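Ticket: Kitchen eval, success rate fell after the reset procedure changed
Project: Prulavance
Opened by: Natanael Toledo
Status: closed, follow-up in the Kutlow queue

Opening this because I can't make my numbers match Rosângela's and I've run out of clever ideas (I had two, both bad). Same policy, trained on the same 1470 demos, same counter. Her write-up has the drawer task as our most reliable one. I ran it Thursday afternoon and got three good trials before it started whiffing on everything, arm going confidently to a spot where there was nothing to grab.

What I've ruled out so far: the checkpoint is the right one, I compared hashes. The action chunk length is the same as hers. The gripper calibration was redone in the morning and the open and close limits look fine in the log. Camera exposure is locked. I also restarted the Godoy server because, well, you always restart the Godoy server.

The one thing that changed between her runs and mine is the reset. She used to put the props back by eye. I've been using the new Gredport overlay, where you line up the live view with a saved reference and it tells you when you're close enough to start. It's so much faster! I love it! I also suspect it now.
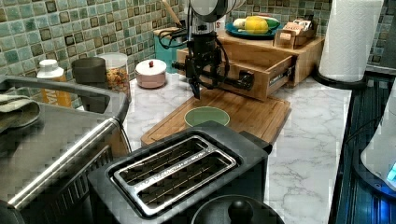

Osian Lougher: Before you blame the overlay, can you check which layer it scores against? When I set it up for the Kutlow station it compared the whole view by default, arm included. If the arm parks a little differently the score moves a lot, and then people nudge the props until the number looks happy again. You end up with a tidy score and a worse reset. There should be a mask option in the config, and I'd bet money it's off.

Natanael again. It's off. Of course it's off. Okay, so I turned the mask on and re-scored my starting views from Thursday against the reference, and the ones I'd accepted as "close enough" are nowhere near as close as I thought. I was chasing the arm around. What I still didn't get was why that would hurt so much, seeing as the policy is supposed to cope with props moving a bit. That was the whole reason we collected demos with varied placements.

Rosângela suggested splitting it up properly instead of arguing, so that's what we did. Two batches of 6 trials with the same checkpoint. In the first batch I reset with the mask off, the way I'd been doing it. In the second I had the mask on. We shuffled the order, and Lucimara Teixeira called success or failure from the video without knowing which batch a trial came from. I'd like to keep that part for every eval from now on, it stopped me from being generous with myself on the near misses. 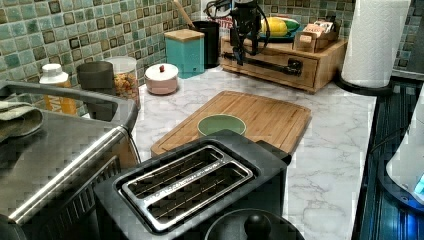

Mask off, I got 3 successes. Mask on, all 6 went through. I know that's a tiny sample and I'm not going to wave it at anyone as a result, but it's enough for me to stop hunting through the training code. My best guess is the drawer box. It sits far back on the counter, and the gripper and that long bar hang right across the front of it, so the very region you'd want to line up carefully is the one the arm is covering. Unmasked, the overlay is mostly grading the arm there. The policy seems fine with the small stuff moving, but the demos hardly vary the drawer's angle at all (I went back and checked), so a small twist puts it somewhere it has never been.

Things I changed before closing:

Mask is on by default in our config now.
Reset happens with the arm retracted, and the overlay won't give a score until it is.
The reference view was retaken with the arm out of the way.
Eval sheet has a column for the reset score, so we can go back and look when something smells off.

Still open: Rogério Bragança wants demos with the drawer box turned more, and I agree, but that's a collection job and it's going in its own ticket. Rosângela's older numbers stay in the write-up as they are, with a note saying the resets were done by eye. If anyone else on Prulavance used the overlay in November, please re-score your starting views before you quote anything, the script is in the eval folder and it takes a couple of minutes.

Thanks Osian, I owe you a coffee. Closing.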